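New footbridge and hut repairs finished on the Mosquera Trail

The footbridge over Ukell Creek is open again, and walkers can now follow the Mosquera Trail from the south parking lot to the lake without the detour along the county road. The work was finished in March 2019, ahead of the main hiking season.

The old bridge had been closed since a flood in October undercut the east bank. Its replacement is 24 meters long and sits higher above the water than the one it replaced. The decking has a non-slip surface, and the handrails run past both ends of the span to help people on the steps.

Project manager Socorro Inga said the crew had a short window between high water and the start of the bird nesting period. "We had to carry the last of the timber in by hand from the ridge road," she said. "It was slow, but we did not have to cut a new access track through the bush." 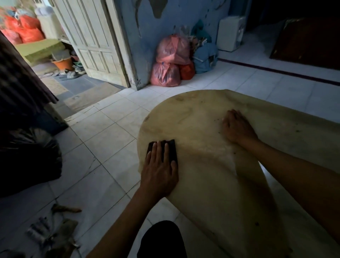
Dedomo Hut, at the lake end of the trail, has been repaired as well. It has a new roof, a new rainwater tank and 5 extra bunks. The hut's main room will also host craft days through the summer, starting with a drum-making class led by Aníbal Salazar. Everyone works on the floor, and a full round of rawhide takes up a fair amount of it, so places are limited. The hides still have dark patches and brown streaks at this stage, and smoothing the surface with a sanding block is the first job of the day. Wear old pants, as the hide may end up across your knees. Tools are supplied.

Overnight stays at Dedomo Hut must be booked through the park office. There is no charge for day use, but day visitors are asked to leave the bunk room free after 4 p.m. The stove burns wood only. Please do not bring charcoal.

Two sections of the trail still need care. The boardwalk past the Trornidik wetland is narrow, and dogs must be kept on a leash there. Farther on, the climb to the lookout has 78 steps and no handrail on the upper part. Ranger Darnell Van Dusen said the rail is on the work list for October. Until then, families with small children may prefer the lower path, which rejoins the main trail at the picnic area.

The south parking lot has been regraded and the toilets are open. The north lot stays closed while drainage work continues. New trail maps are available at the park office and at both notice boards.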